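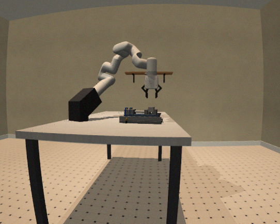

API reference moves to the new docs site

The reference pages for the Tondero library moved to the new documentation site on 10 Mar 2026. The old pages will stay up until the end of the summer term, but they are no longer being updated, so please change your bookmarks.

All 3,243 pages were carried across. Class and method names are unchanged, and most old links redirect to the matching new page. The exceptions are 45 pages under the Pladuno package, where the addresses had spaces in them. Marwan Najjar is fixing those by hand and expects to finish next week. If you hit a dead link in the meantime, search for the class name instead.

Search now covers method descriptions as well as names. Typing 'sort' used to return only methods with that word in the title. It now brings back anything that mentions sorting, 50 results to a page, with exact matches first. You can narrow the list by package using the menu on the left.

Code samples have a copy button. Some of the older samples – mainly those for reading files – were written for version 2 and give a warning when compiled under version 3. They still run. We have rewritten 70 of them since January and the rest are marked with a note at the top.

To report a mistake, use the 'Suggest a change' link at the foot of each page. Reports go to the Qudah desk and you will get a reply by email. Please give the full method name, including the types of its arguments, as several methods share a name.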